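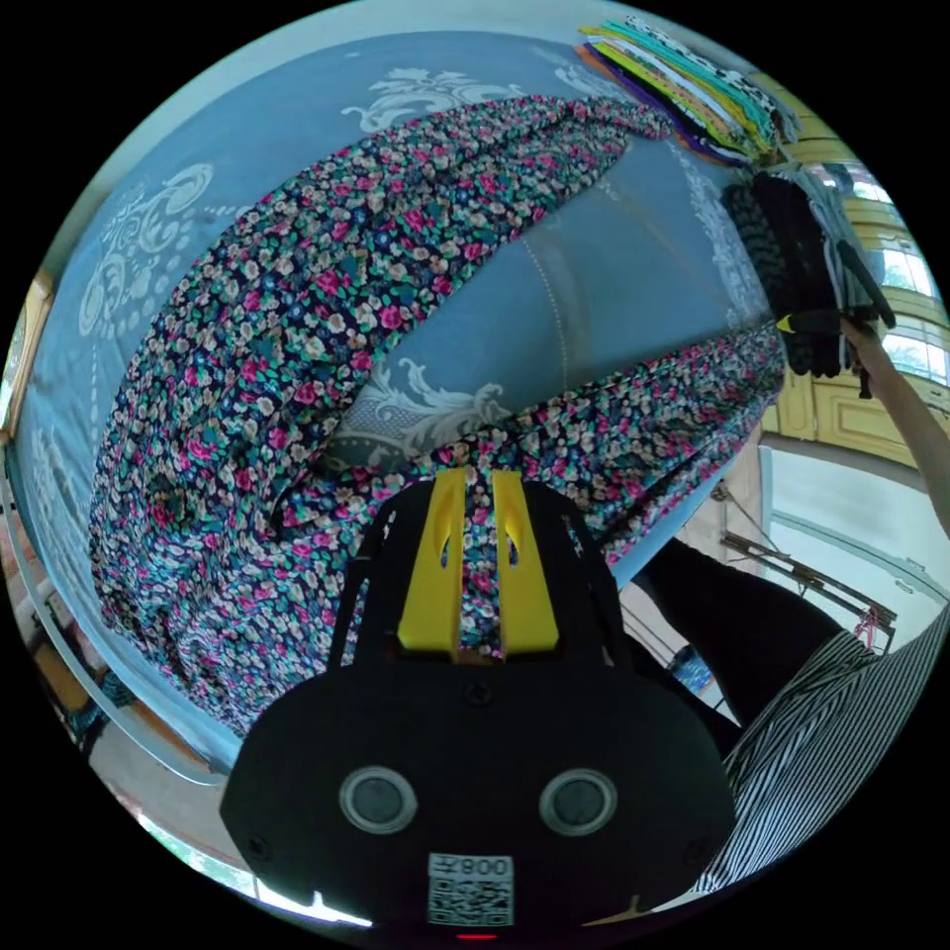

Home | Grippers | Spares | Guides | Contact

Stillerbridge hand-held gripper – how I set mine up for cloth

I've had this gripper for 11 months now and it's done more fabric than anything else, so this page is mostly about cloth. Thin printed cotton is the hardest thing I've asked of it! The fingers are yellow, slotted and easy to swap, and they do need looking after.

Wipe them down with a barely damp rag before each session (lint gets into the slots and you'll never spot it until the grip goes funny). Then close them slowly and check that they meet flat all the way up. If one leans, slacken its screws, square it and nip them up again – gently, I've stripped one already.

I do the two round windows on the housing with a dry lens cloth, and keep sleeves and loose threads well away from them. Make sure the code label is clean too. Spare fingers come from Lirkholm in packs of 7, which is an odd number for something that goes on in pairs, but there you go.
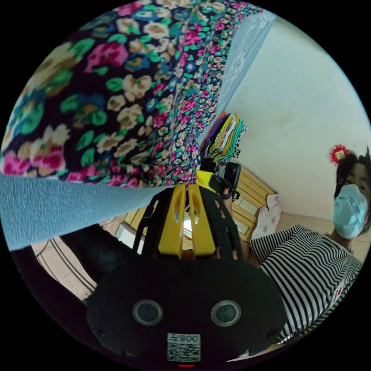 Servicing

Every 100 hours I take the fingers off and brush out the frame. Part 387 is the screw set, and I'd order two.

Comments

Eilidh Rankin: Do the Vörös fingers fit this one? Mine are the older slotted sort.

Briltulitz: They fit mine, but I had to use the longer screws.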